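Informe de avance del programa Desayunos de Barrio Climside
Segundo periodo de ejecución. Documento presentado por la Asociación Edet a la Fundación Plosurby

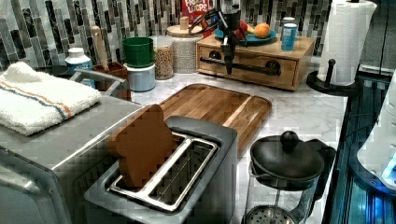 Tostadora de dos ranuras sobre la encimera de una cocina.

1. Objeto del informe

El presente documento da cuenta de las actividades realizadas durante el segundo periodo del programa Desayunos de Barrio, financiado por la Fundación Plosurby y ejecutado por la Asociación Edet en el distrito de Climside. Se recogen el grado de cumplimiento de los compromisos del convenio, las desviaciones respecto del plan de trabajo y las cuestiones sobre las que se solicita el parecer de la entidad financiadora. La información económica detallada se remite por separado, en el formato habitual.

2. Situación de partida

Al cierre del primer periodo, el servicio funcionaba en dos puntos: el centro cívico de Climside y el local parroquial de la zona norte. El convenio preveía alcanzar 4 puntos de atención y un máximo de 300 personas inscritas antes del final del ejercicio. Quedaban pendientes la autorización sanitaria del tercer local, la firma del acuerdo de suministro de pan y fruta y la revisión del procedimiento de inscripción, que varias familias habían calificado de excesivamente largo.

3. Actividades realizadas

3.1. Apertura de nuevos puntos

En septiembre se inició el servicio en el antiguo ambulatorio, una vez obtenida la autorización sanitaria. El cuarto punto, situado en la planta baja de la biblioteca del distrito, abrió en noviembre, con un mes de retraso sobre lo previsto. La demora obedeció a la sustitución de la acometida eléctrica del edificio, obra ajena al programa y cuyo coste no se ha imputado a la subvención.

El horario es común a los cuatro locales: de 7.15 a 8.45, de lunes a viernes. A petición de los centros escolares, el punto de la biblioteca adelanta su apertura a las 7.00, ya que la primera ruta de autobús pasa antes que en el resto del distrito.

3.2. Inscripción y perfil de las personas usuarias

El límite de 300 inscripciones se alcanzó en noviembre. Desde entonces se mantiene una lista de espera, que se revisa cada quince días y que da prioridad a las familias derivadas por los servicios sociales. El formulario se ha reducido a una sola página y puede entregarse en cualquiera de los puntos de atención, con independencia del domicilio.

La mayoría de las personas inscritas son menores en edad escolar. Se observa, no obstante, una presencia creciente de personas mayores que viven solas, sobre todo en el local parroquial. El convenio las contempla como colectivo secundario - cláusula quinta - y hasta la fecha ha sido posible atenderlas sin reducir las plazas infantiles.

3.3. Suministro

El acuerdo con la cooperativa Clistach entró en vigor al comienzo del periodo. La cooperativa entrega pan y fruta tres veces por semana; la leche y los cereales se adquieren mediante compra directa. Las entregas se han realizado con regularidad, salvo en la segunda semana de octubre, cuando una avería en el vehículo de reparto obligó a comprar pan en comercios de la zona. El sobrecoste quedó cubierto con la partida de imprevistos.

Se ha modificado también la composición del desayuno. La bollería envasada, que se ofrecía un día a la semana, ha sido sustituida por pan con aceite o tomate. El cambio tuvo una acogida desigual durante los primeros días, en particular entre los alumnos de secundaria, y las quejas fueron disminuyendo a lo largo del mes siguiente.

3.4. Formación

Se han impartido 12 sesiones de formación dirigidas al personal de sala y cocina. Los contenidos comprendieron manipulación de alimentos, alergias e intolerancias, protección de datos y trato con menores. Dos de las sesiones tuvieron que repetirse por falta de asistencia, circunstancia que se atribuye a su coincidencia con el calendario de evaluaciones escolares.

4. Ejecución económica

El gasto del periodo se ajusta en lo sustancial al presupuesto aprobado. La partida de alimentación presenta un ligero exceso, compensado por el menor gasto en personal derivado del retraso en la apertura del cuarto punto. Para reposición de menaje y pequeños electrodomésticos se dispuso de 1.000 euros, importe que se ha ejecutado en su totalidad. No se han producido trasvases entre partidas que requieran autorización previa.

5. Incidencias

El local parroquial carece de almacén propio, de modo que los productos secos se guardan en el centro cívico y se trasladan a diario. El sistema funciona, si bien consume un tiempo de trabajo que no estaba previsto. Se han iniciado conversaciones con la parroquia para habilitar un armario cerrado en el pasillo de acceso.

Los registros de asistencia del antiguo ambulatorio correspondientes a los primeros días de servicio están incompletos. Se han reconstruido a partir de las hojas de cocina y figuran señalados como tales en el anexo segundo.

6. Previsiones para el próximo periodo

Está previsto mantener los cuatro puntos en funcionamiento, realizar una encuesta de satisfacción entre las familias y renovar el acuerdo con Clistach, cuya vigencia concluye en junio. Se estudiará asimismo la apertura en periodo de vacaciones escolares, al menos en el centro cívico.

7. Cuestiones que se someten a la Fundación

Se solicita a la Fundación Plosurby que se pronuncie sobre la posible ampliación del límite de inscripciones, a la vista de la lista de espera existente, y sobre la consideración de las personas mayores como colectivo principal en la próxima redacción del convenio. Convendría disponer de respuesta a ambas cuestiones antes del inicio del trimestre, a fin de ajustar los pedidos y los turnos de cocina.

Anexos: 1. Memoria económica. 2. Registros de asistencia por local. 3. Modelo de formulario de inscripción.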